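Minutes of the Monday meeting – care and upkeep of the bagging hand, Jandley workroom 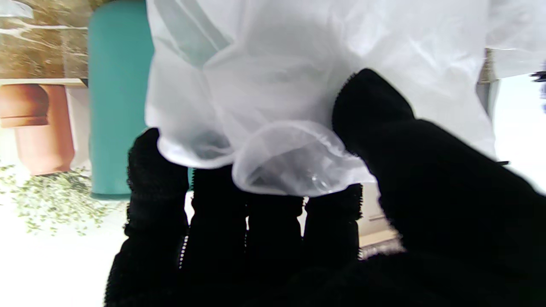

Pei-shan Chu asked straight away whether we were going to talk about the thumb covering before anything else, as she had waited since the last meeting to raise it and did not want it squeezed into the final five minutes again. The chair said that was entirely fair and moved it to the top, with thanks to everyone for being so good-humoured about the order of the agenda.

**1. The thumb covering**

Pei-shan reported that the black fabric on the thumb takes far more of the work than the fabric on the fingers. Thin plastic bags are gripped by pinching them against the fingers, so the thumb rubs on every single job, and by the end of a long day the pile on the inner face lies quite flat. She has been brushing it up with a soft nailbrush, which helps for a while, but she feels (and most of us agreed) that we have been leaving the change too late.

We had a long and friendly discussion about when a covering ought to be changed. Weltgate, who supplied the hand, suggest going by the number of grips, and the log Pei-shan keeps on the clipboard shows the present thumb covering at more than 200. The last one was changed at 100, and she said the grip on thin bags was noticeably steadier in those weeks. It was agreed that we go back to changing the thumb at 100 grips and leave the finger coverings to be judged by eye.

A little fraying at the edges of the fingers does not by itself call for a new covering. Loose threads should be trimmed with the small curved scissors and never pulled, and anybody who finds a thread running down towards a seam should stop and put a note in the log before carrying on.

*Action: Pei-shan to fit a new thumb covering before the next session and write the starting count inside the front cover of the log.*

**2. Fitting the coverings**

There was some confusion last month over which way round the coverings go, and we spent a pleasant quarter of an hour passing the spares about the table. For the record, the seams sit along the sides of the fingers and should be kept off the gripping face, where they would catch on thin plastic. Each covering is eased down from the tip a little at a time, smoothed with the flat of the hand, and then checked by opening and closing the fingers slowly with nothing in them.

Power is to be off at the wall while coverings are being changed. The chair apologised for labouring the point, but felt it was better in the minutes than out of them.

Washing was raised under this item too. The Baptista soap flakes have been kind to the fabric so far, in lukewarm water, with the coverings dried flat on a towel overnight. The radiator is not to be used – the pair dried there in the winter shrank and had to be thrown away, which was a shame.

**3. Grip force for thin bags**

The setting was left at 6 after the spring trials and has been there ever since. One view was that it could come down a touch once the new thumb covering is on, as a fresh pile holds better and thin plastic creases so easily. Another was that changing two things at once would leave us none the wiser about either. After some back and forth we settled on keeping it at 6 for the first week with the new covering and then trying 5, with both results written up side by side.

Pei-shan also asked that bags be offered to the hand by the gathered end where possible, with the fingers coming up underneath and the thumb closing last. She is happy to show anyone who would like to see it done, and three of us put our names down on the spot.

*Action: Pei-shan to keep notes during the first week and bring them along.*

**4. Wrist camera**

The lens is being wiped at the start of each session with the Tratance cloths, and all seems well. Lint from the coverings does drift on to it, so it was agreed to give it a second wipe whenever a covering has been changed. The cloths are kept in the top drawer, in the tin, and we are down to the last packet.

*Action: chair to order cloths.*

**5. Spares**

We have two finger coverings and one thumb covering left, and that thumb is now spoken for. Weltgate have quoted for a full set and for thumbs alone. Given what was said under item 1, we preferred to buy extra thumbs and one full set, and the chair will ask whether the price can be held until September.

**6. Any other business**

The log is to stay on its hook by the door and not go home in anyone's bag. The chair thanked Pei-shan warmly for all her patient work on the hand, and there was a general murmur of agreement.

Next meeting on Monday at the usual time, with the new thumb covering as the first item.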